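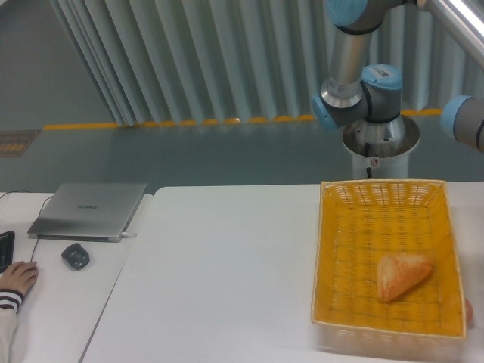

Week 7 notes: From pixels to a pick

Robot Software Studio, N. Entwistle
Posted 2/2/25

Last time we ended with a robot that could go anywhere you told it to. Today we get to the part I look forward to all year, where it has to work out for itself where to go. The running task is the plainest one we have: there is a piece of bread in a basket, get hold of it and lift it clear.

The stack
Four processes, same as in the lab handout. The camera node publishes color images. Vunen (our perception package) turns each image into a list of object estimates. Jolov is the planner. The controller takes a joint path and tracks it. They talk only through messages, so you can kill and restart any one of them while the others keep running. Please try this! It teaches you more about the system than my diagrams do.

Perception
A basket is a lovely thing to start with. The inside is bright yellow, the table is white, and a plain color threshold gets you most of the rim on the first try. The bread is harder. Golden brown on yellow gives a weak edge in hue, so work in saturation and brightness too, and look only inside the rim polygon. That last step also throws out anything reddish lying outside the basket, which a lazy threshold will happily report as food.

A triangle has a direction, and we want it. Fit the three corners, take the centroid, and take the angle of the sharpest corner. If two corners come out nearly equal the angle will flip back and forth between images. Average over time, but average the unit vectors and never the raw angles. (Work out what the mean of 359 degrees and 1 degree should be, then what your code gives.) 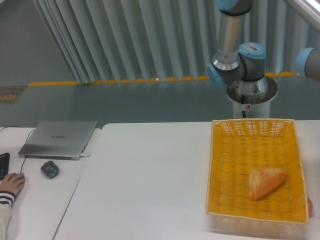

Frames, again
An estimate in camera coordinates is no use to Jolov until it is in base coordinates. Write the chain out in full, every time:

base_T_object = base_T_camera * camera_T_object

Half the bugs in Lab 2 came from someone using the inverse of the first term. The symptom is fun to watch in simulation – the arm sets off with great confidence in the mirror direction. A camera that moves needs a fresh base_T_camera for each image, matched by timestamp. Don't grab the latest one.

Planning
The basket walls flare outward, so treat the basket as four tilted slabs plus a floor. A solid box would make every grasp a collision. Jolov samples grasps over the bread, drops those that hit a slab, and tries to connect the rest to the current joint state. We cap it at 200 samples. In the Staniforth test log, 166 of them were thrown out by the wall check alone, and the planner still found a nice path from what was left. I think that's wonderful.

For next time
Read the Grirkside notes on trajectory timing, sections 1 and 2. Then change the wall angle in basket.yaml, rerun the planner on the saved log, and bring your rejection counts. Bring the weird ones especially.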